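Small-Scale Tidal Power for Godereck Harbor
Student project report by Murray Landry
Mar 16, 2023

1. Purpose
The harbor at Godereck has a narrow channel with a strong tide twice a day. This project asked whether a small underwater turbine could run the 24 lights on the Haddad pier.

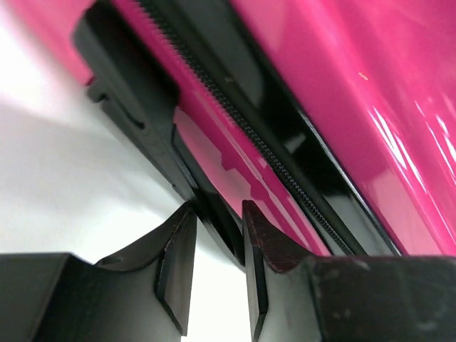 2. Method
Current speed was logged in October with a borrowed Unico meter. I took 161 readings at one spot, then used the turbine data sheet to turn speed into power. Slack water was counted as zero output.
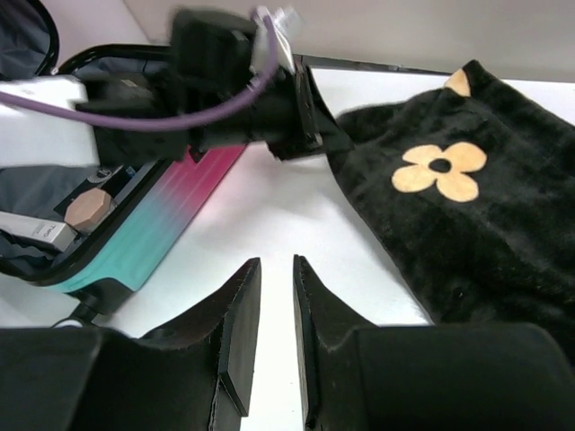 3. Results
The turbine would make 1,091 kilowatt-hours a year. The lights need 2,000, so it covers a little over half. Most of the output comes near spring tides – neap tides add very little. 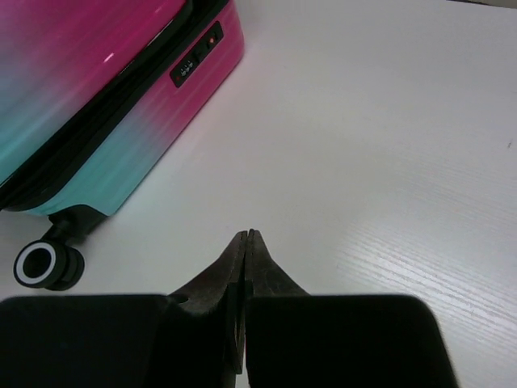
Storage is the weak point of the design. A battery bank has to carry the lights through slack water, and it must stay dry on the pier. The Vurnell case I looked at first closes with latches and a gasket. A hard shell with a zippered seam between its halves, like the pink and teal suitcase, would shed rain but could let spray in at the zipper. I would choose the gasket. Corrosion at the cable ends was not tested.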